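Wall cabinet or open rack for small office? – Skevutmont Home & Small Office Network Board

ruth_ticona
Joined January

ok so we're moving the office to the second floor over the bakery in Skevutmont and I got stuck with the network stuff becuase I once fixed the printer. Right now it's all piled on a file cabinet. Modem, switch, a little backup box, UPS on the carpet.

Landlord's guy quoted us $515 for a closed wall cabinet, installed. Boss thinks that's nuts. I don't know if it's nuts. Is it nuts?

Room is small, one window, gets afternoon sun. Two desks in it and I'm at one of them.

kprendergast
Keith P., moderator

Not nuts but high. Tevura sells a wall cabinet for $371, then you need someone who can find a stud. Which wall? If it's old plaster over who knows what I'd forget the wall.

Ask him what's included. Does he re-run the cables or just hang a metal box and leave.

ruth_ticona

Just hangs it I think. "Cables by others." Guess who others is

th_choi

Did this last year for an insurance office. My notes, in no order:

1. Think about the floor or a table first. Open frame, stuff slides in, you can get at it from the side. No door, no lock, but nothing to trap heat either. Open top is fine, just don't park a plant over it.

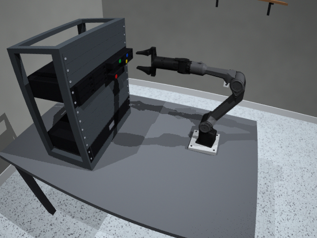
2. Buy more height than you need. Everybody buys too small and then the phone box arrives.

3. Patch panel. Please. Don't crimp ends on solid cable and plug it straight in the switch.

4. Velcro not zip ties. I have cut a live cable trying to get a zip tie off, ask me how my afternoon went.

5. Label both ends the day you pull it. Not later. There is no later

6. UPS at the bottom, always. Heavy.

kwokwai_wu

Disagree with 1 for an office. Open rack in a room with people = dust, coffee, and someone hangs a jacket on it. Closed cabinet with a slow fan on top. Been running one for ten years in a dustier place than a bakery.

Also kids. If anybody brings kids to work you want a door.

th_choi

And I've pulled a dead switch out of a closed cabinet that was hot enough to fry an egg. Fan died, no one noticed for months. Doors hide problems.

kwokwai_wu

So clean the fan filter? put it on the calendar. Same day as smoke alarm batteries.

th_choi

no one does that and you know it

kprendergast

Both of you relax. Ruth what's the noise situation, you said you sit in there.

ruth_ticona

The switch is a Wello, the one with the tiny screaming fans. I put a folder in front of it and it helps a little lol. Flour dust is a thing btw, you can taste it on the stairs.

kprendergast

OK the fans matter more than the cabinet then. Get a fanless switch. How many ports do you use for real? Bet it's less than half. A quiet one costs less than the difference between those two quotes and you stop losing your mind by lunch.

Take the folder away in the meantime, you're blocking the intake.

hsu_electric

Electrician here. Whatever you pick, check where the outlet is BEFORE you decide the spot. Number one thing I get called for. Someone hangs a nice cabinet and the nearest outlet is across the room behind a desk, so now it's an extension cord under a rug. Don't do that.

If the room shares a circuit with a space heater, fix that first too. I don't care how good your UPS is.

And keep data cable away from the ceiling light runs. Cross at a right angle if you have to cross.

ruth_ticona

there is absolutely a space heater. ugh

th_choi

Since Kwok-wai brought up dust, one more from me. With an open frame you can still close off the front. Blank panels in the empty slots, they're cheap, a few screws each. Air goes through the gear and not around it, and it looks like someone meant it.
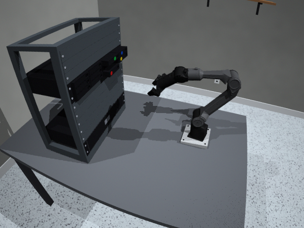 Doesn't stop flour I'll give you that. But a soft brush and a vacuum on low every couple months takes care of most of it, and you can see when it needs doing. Tape a note on your monitor. With her budget I'd put the money in a decent patch panel and the fanless switch and get the frame used. Offices close all the time, the stuff goes for nothing.

kwokwai_wu

Blanks I agree with. Used I agree with. Flour though – that stuff gets everywhere and goes to paste if the room's damp. I'd still want a door with a filter on it. My last word.

(it won't be)

kprendergast

If it's a used closed one check the key is with it. And measure the depth of your UPS, cable and plug included, wall cabinets are shallower than people think. Wrote that in the sticky in July 2019 and it's still the most common return.

ruth_ticona

ok update. Talked to boss. No to the $515. There's a closed used one from the dentist that shut down on the corner, has a key, no fan. Going on a low shelf, not the wall, it IS plaster. Ordering the fanless switch tonight. Heater is moving to the other outlet, Hsu can you tell me how I check if that's really a different circuit

hsu_electric

Plug a lamp in each, flip the breaker for one, see what goes out. Warn people first so they save their work.

kwokwai_wu

closed :)

th_choi

no fan tho. leave the back panel off at least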